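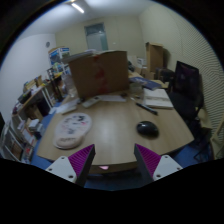 Figure 3. A desk in one of the shared rooms at Gevau.

4.2 Clearing the desk at the end of the day

We had expected people to talk mostly about noise, and they did talk about noise, but what came up again and again in our conversations at Sestar and Gevau was the business of clearing up before going home. Both offices had given up assigned seats, and both asked staff to leave their desks bare in the evening. Of the 28 people we interviewed, 17 told us they had come to like the habit, or at least had stopped minding it. A bare tabletop, unlike the light but crowded one in Figure 3, was, for several of them, a pleasant thing to walk in to – one woman compared it to a freshly made bed.

The other 11 were less happy, and we want to give them their due. They missed their mugs and their family photos, and a few of them carried the same small plant back and forth to a locker for weeks before taking it home for good. At Drirkau, where people kept their own desks throughout, the question hardly arose, although we did hear a good deal there about crumbs. We return to lockers, and to the Tokgöz seating survey, in Section 5.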